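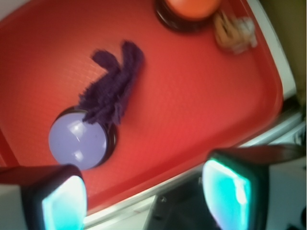 Pentti Leinonen: Thank you, Raed. Please stop pressing the lavender one for now and keep the pipe cleaner away from it until we know what is inside the ring. Does the orange button behave the same, or is it only this one?

Ticket 928
Product: Wodar round push button, lavender
Opened: June 11, 2020
Opened by: Raed Yammine
Handled by: Pentti Leinonen, Tredley support
Status: Closed

Raed Yammine: It is only the lavender. The orange button I bought in the same order and it goes down and comes back normally. I use both of them on a red plastic tray for a touching and pressing activity, together with pipe cleaners and a small plush toy. The children choose a thing to touch and then they press the button that goes with it. The lavender goes with the purple pipe cleaner.

First message from the form, copied by the system:
"Good morning. My lavender button goes down and it stays down. Sometimes it comes up by itself after a little time, sometimes I must push on the side of the dome. The sound plays one time and then I can not start it again until the dome is up. I have changed the batteries already and there was no difference. Please tell me if this is a fault of the product or if I made some mistake. With kind regards, Raed Yammine"

Pentti Leinonen: If the sound plays, the batteries are fine and you can leave them. A dome that stays down is nearly always something in the gap between the dome and the black ring. How close do the pipe cleaners get to it?

Raed Yammine: Very close. They lie against the button, and some children like to push them into the gap with the finger. I did not think that it could be a problem, they are so soft. I also see a thin line near the middle of the dome. Is it a crack? When I pass my nail I feel almost nothing.

Pentti Leinonen: If your nail doesn't catch, I would treat it as a scratch on the surface. It won't hold the dome down. Please try these steps and write what you find after each one.

1. Switch off and take out the batteries.
2. Turn the button upside down and tap the base with your palm.
3. Go around the gap with a dry soft toothbrush. No water and no oil.
4. Press the dome 20 times in the center, then 20 times near the edge.

Raed Yammine: I have done the steps.
Step 1, done.
Step 2, nothing came out.
Step 3, with the brush I took out some short purple hairs, and one piece longer than the others which was turned around itself like a thread.
Step 4, in the center it came up every time. Near the edge it stayed down two times, always on the same side.

Pentti Leinonen: Good, we have found it then. Repeat step 3, but this time hold the dome down on the opposite side so the gap opens where it sticks. Look for the wire from the pipe cleaner too. If a piece of wire is in there, don't pull it with your fingers.

Raed Yammine: No wire. There were more hairs, and they came out with tweezers. After this I pressed 80 times, center and edge mixed, and it came up every time. I put the batteries back and the sound starts normally.

I have a question also about the tray. It has a fine texture on the bottom and I was thinking that the button maybe does not stand level on it. Can this make the dome stick?

Pentti Leinonen: A fine texture is no problem. The base only has to stand without rocking. If it rocks, move it away from the rim, where some trays curve a little.
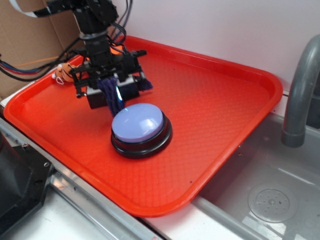

Attachment 2: lavender button on the tray, plush toy near the back left corner.

Raed Yammine: It does not rock there. I tried also on the table and I feel no difference in the pressing.

Pentti Leinonen: Then I would leave the tray out of it. For the fuzzy materials, felt or smooth cord sheds less. If you want to keep the pipe cleaners, brush the gap when you pack the set away. I will keep the ticket open for 96 hours. If the dome sticks again in that time, write here and we will exchange the button. You don't need to open a new request.

Raed Yammine: Thank you, it is clear. I prefer to keep the pipe cleaner, it is the thing they take first. I have put a toothbrush in the box with the buttons.

Raed Yammine: I write again before the time is finished. It was used in two groups and it did not stick. You can close the ticket. One small remark, in the instruction paper there is nothing about cleaning the gap, only about wiping the dome. Maybe you can add it.

Pentti Leinonen: Passed on to the people who write the leaflet. The next version is planned for September. Closing now.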